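Notice to Residents of Naron House

Residents of the second floor are advised that the green cooking pot in the shared kitchen remains the property of the late tenant of Room 59. It may be used. It may not be moved. 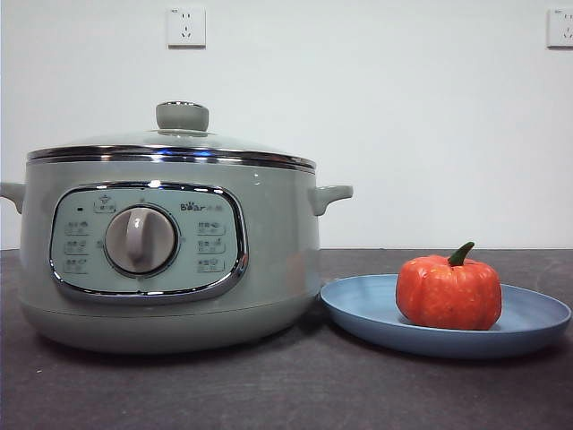

Statement of Fulgencio Ortuño, Room 464

I wish it recorded that I lifted the glass lid at six in the evening and found soup — my mother's soup, with too much bay leaf. I had not turned the dial. I ate two bowls, washed my spoon and signed the kitchen book. I request permission to return in November.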